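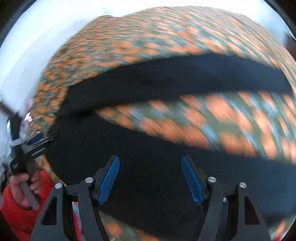

Speaker notes: our October visit to the Trarkby open day
Slot: 15 minutes plus questions. Lights down a little if the room allows.

Opening
Good evening, and thanks for having me back. Last time I talked about pruning saws for far too long, so tonight I've brought a timer.
Ask the room: who has been to a robotics open day? Wait for hands. Who has been to one held outdoors? (Expect fewer.)
I went to Trarkby thinking I'd see a big orange arm behind a fence, doing the same thing over and over. What I got was a day among trees in full autumn colour, with people doing jobs by hand and talking about how a machine might learn to do them. I loved it. I came home with mud up to my knees and eleven pages of notes, and I'll try to give you the best of them.

What Trarkby is
A test site, mostly old orchard and woodland edge, with a barn at the top for talks. Two firms share it. Pletix works on grippers, the "hands" end of things. Protside works on the software that decides where the hand should go. They open the gates once a year and anybody can book.
Mention the parking. It fills early. The gates open at 9 and by half past ten we were on the verge.

The hand tool
This is the part I most want you to take away, so slow down here.
On the screen, bottom middle: two black fingers and two blue pads facing each other. It's a robot's gripper that a person carries about and works by hand. You do the job yourself, with the gripper, and the camera on it records what the gripper saw. Do that enough times and you have something a robot arm can learn from.
Point out the ridges on the blue pads. Point out the triangular cut-outs in the black plates too, because people always like those.
The blur is worth a word. All those orange and rust leaves smeared across the top are what it looks like from down at the fingers when someone swings round. I'd never thought about how much a hand moves! Try it now: pretend to pick an apple and watch your wrist. (Do it with them. Give them a few seconds, it gets a laugh.)
Over on the left there's a hand in a red sleeve with another tool, grey handle, black head, thin black prongs fanning out. Two tools, two hands' worth of things to think about, and trees all round. Compare that with a tidy bench indoors.

What we got to try
Visitors went down in groups of seven. Each of us had a turn with a gripper at the practice table: pick up a fir cone, put it in a bucket, pick up another. Sounds easy. I dropped my first three. The pads meet in a straight line and your own fingers don't, so for a minute or two you feel as clumsy as a toddler. Then it clicks and you don't want to give the thing back.
The Pletix people were very patient with us. One tip they gave, which I pass on: go slower than feels natural, and let the pads close fully before you lift.
If there's time, tell the story about the fir cone and the spaniel. If not, skip.

The number that stuck with me
900. That's how many good goes at a single small task the Protside team said they wanted before they'd bother training on it. Leave a pause after this.
Every one of those is a person bending down and doing the thing properly. I had imagined robots learning from something grand and clever going on in a computer room. A lot of it is people outdoors in coats, doing a job again and again and trying to stay tidy about it.

The barn talk
Weidemann, who build orchard machinery, had the afternoon slot at 2. Good clear talk about why picking is hard: leaves in the way, light changing by the minute, fruit that bruises. They showed a slow arm working on a potted tree. It missed one, went back and got it, and the whole barn cheered. I may have been the loudest.

Things I'm less sure about
Be fair here. I asked how it copes with rain and got a cheerful "ask us next year". I also asked about cost and didn't get a figure, so please don't ask me for one.

Going yourself
Bookings open in the summer. Bring boots and a flask. Ask for the morning group, as the queue for the practice table is shorter.

Questions
Likely ones: is it heavy (a bit, after ten minutes), can children have a go (yes, with an adult), will it do brambles (I'd love to know!).
Leave the slide up during questions. Hand the clicker back to the next speaker.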